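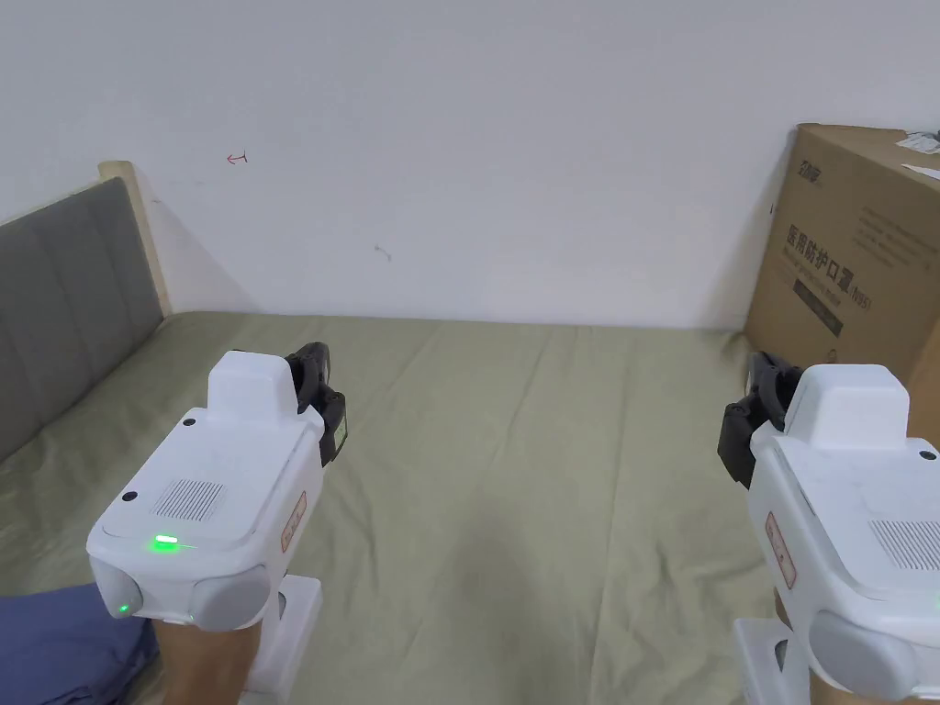

28 May 2024

Plavness reports tonight after the close, and I have been awake since before the birds, reading the February guidance again as if it were a letter from someone who might still love me. It says what it said the last time. Sales "in line with or modestly ahead of" the prior year. Margins "stable." I have now owned the stock long enough to know that when Plavness says stable it means the horse has left it.

I hold 465 shares. I did not set out to hold 465 of anything. I bought a sensible first lot, then a second lot when it dropped, which I called averaging down, and then a third lot when it dropped again, which I called nothing at all and did not mention at dinner. They make kettles and toasters, for heaven's sake. How much can go wrong with a toaster?

A good deal, according to the last four quarters, every one of them a miss. First it was freight. Then it was the weather, too warm for kettles. Then a warehouse system that lost track of the warehouse. The fourth time they said the consumer was being choosy, and I remember feeling a bit insulted on the consumer's behalf, being one, and owning a Vass toaster.

I should put that down somewhere and it may as well be in here. I own Plavness stock and a Vass toaster. It was on sale. It does both sides evenly and has a setting for bagels, and every morning it pops up like a small analyst downgrade.

Vass reported two weeks ago and did fine, which set me off thinking that a good quarter for Vass must mean a good quarter for the whole business. By lunchtime I'd talked myself into the opposite, that every toaster Vass sold was one Plavness didn't. I can argue both sides of this with complete conviction, sometimes while brushing my teeth. The price did nothing all day.

Went to Roltargate at noon to look at the appliance aisle. I do this before every report and tell myself it's research. It's a big store out past the car wash, with parking for a stadium, and the Plavness shelf has moved again. It used to be at eye level. Now it's down near the floor, between the waffle makers and something for boiling eggs. Bad sign? The shelf was half empty, though, and I stood there a good while trying to decide if half empty meant selling well or not being restocked. A young man in a store shirt asked if I was finding everything all right. I asked him how the kettles were moving. He said they don't really move, sir, they stay on the shelf. I nearly sold the lot from the parking lot.

Instead I bought a kettle. My contribution to the quarter, except that the quarter ended weeks ago, as I worked out at the second traffic light.

Spent the afternoon on the Amo app when I should have been doing the gutters. Amo has a page where people post their predictions before an earnings report, with little arrows, green and red. It was mostly green for Plavness, which worried me, as it was mostly green the last four times. One fellow had written a long piece on why the new chief executive would "unlock" the brand. Another had posted a picture of a rocket and a toaster. I gave them both a thumbs up. You take company where you can get it.

The sum I keep doing on the back of the electric bill goes like this. The stock sells for 13 times what they're expected to earn this year. Vass sells for 17. So Plavness is cheap, if they earn it. If they don't earn it then it isn't 13 at all, it's some larger number I'd find out later, and I'd have been paying the Vass price for the Plavness kettle. I've done this sum so often that the pen has gone through the paper.

Later. Numbers are out.

They missed. Not by much, a couple of pennies a share, but a miss is a miss and that makes five. Sales were a hair better than people wanted. The outlook for the full year is unchanged, with a line about "improving order patterns into August" that I have read nine ways. The stock went up in the after-hours trading. UP! Then down. Then it sat exactly where it had been at breakfast, and I sat exactly where I'd been too, with cold tea.

I listened to the call. There was a good deal of hold music and then the finance chief said "headwinds" a great many times in a voice like a man reading out a parking ticket. One analyst congratulated them on the quarter. I'd like to know what he was looking at. The chief executive was asked straight out about shelf space at the big chains and said they were "pleased with our positioning." I have seen their positioning. You have to kneel.

No decision tonight. I had a rule, written in the front of this very book, that a fifth miss meant out, no arguments. I looked it up. It's there all right, underlined. The page before it has the same rule about a fourth.

The new kettle is slow but quiet. Gutters tomorrow, if it's dry.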